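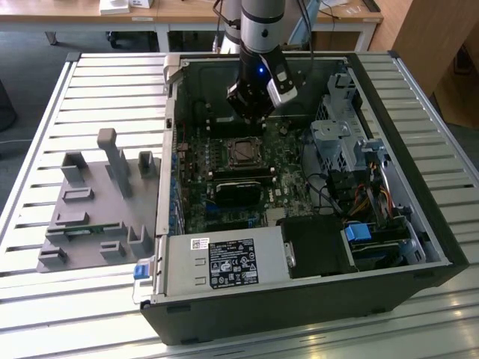
Nosipho Botha
16 Jun 2023

Okay, old Dell tower thread, as promised to the three of you who asked. Mute me now if you don't care about heatsinks.

Background for anyone new: I fix up old office PCs and pass them on to people who need a computer for homework and banking and not much else. It started with my aunt's machine in November and it has got badly out of hand. My back room is now mostly towers.

First rule of my bench, lay the thing on its side. I spent years crouching beside upright towers with a torch in my mouth like a goose. Side down, panel off, everything facing the ceiling, and your back will thank you for it.

I love the inside of these Dells, I really do. Green board, blue bits wherever you're meant to put your fingers. Blue slot covers, blue latch on the drive bay, blue tab down at the power supply end. Somebody at a desk somewhere decided that blue means "grab here" and I would like to shake their hand.

Compare that with the no-name case I did last month (the one that bit me). Every edge in there was a knife, and not a scrap of colour to tell you which lever did what. I bled on a motherboard. It still works, for the record!

So, the CPU socket is empty on this one and I've had two messages already asking if it's dead. No! An empty socket just means it's waiting for a chip. I've got a little tray of used ones from Edivaldo, who strips machines out at Santoso and can't bear to see anything go in the skip.

PLEASE do not poke around in an empty socket though. On a lot of boards there are hundreds of hair-thin pins in there and they bend if you so much as sneeze. Leave it alone until you've got the chip in your hand, line up the little triangle, lower it straight down, no pushing. The bracket does the pushing.

While I'm nagging: thermal paste. A blob the size of a pea. I opened one up in autumn that had been iced like a cupcake, paste up the sides, paste on the memory clips, the lot. Took me a whole evening and most of a bottle of isopropyl.

And clean the old stuff off BOTH faces before you put new on. The chip and the bottom of the heatsink. Coffee filters are good for this, they don't leave fluff behind the way paper towel does.

Dust next. The drive cage is where it always hides, all those little vents are basically a sieve. I use a soft paintbrush first and then short puffs of air. If there's a fan in the way, hold it still with a finger so it doesn't spin up like a jet.

Don't use the household vacuum on a board, I know it's tempting. Static. I did it for years and got away with it, and then one day I didn't, and that was a perfectly good machine gone to the recyclers.

Someone asked about the rainbow of cables. On a standard power supply it's simple enough: yellow is 12 volt, red is 5, orange is 3.3, black is ground. BUT some of the big makers have done their own thing over the years, so check the label and look up the model before you go swapping supplies around. Don't trust the colours alone, and don't assume a plug that fits is a plug that's right.

Also, do not open the power supply itself. Ever. I don't care what the fellow on the video did. If it's noisy or smells funny, it gets replaced as a unit.

Parts budget, since you lot always want to know. I've spent 319 dollars all up this year on paste, brushes, coin batteries, screws and second-hand memory. The coin batteries are the sneaky one. Half the "broken" computers I'm given just have a flat battery on the board and can't remember what day it is.

Screws! Egg carton. One cup for case screws, one for drive screws, one for the board. I was given a fancy magnetic mat from Omex for my birthday and it's lovely, and I still use the egg carton.

Take a photo before you unplug anything. Then take another one closer. You think you'll remember where the tiny front panel wires went, and you will not, and you'll be up at midnight squinting at a manual for a model that's one digit off yours.

What goes in this kind of tower when I'm putting one together for a student: a used chip, two sticks of memory, a small solid state drive and a clean install. They boot quickly and run quietly and the kids don't care that the case is older than their little brother.

A few of you asked where to send old ones. If you're near Darby, message me and I'll give you the drop-off times. Take your drive out first or wipe it properly, I don't want your tax returns. Towers and small desktops only please, I can't take printers. I have no room and I hate them.

Also yes, I'll do memory in a separate thread, there's too much to say and my tea's gone cold. Bring your questions about mismatched sticks, I know you have them.

Reply from me further down to the person asking about the heatsink screws: go corner to opposite corner, a few turns each, same as wheel nuts on a car.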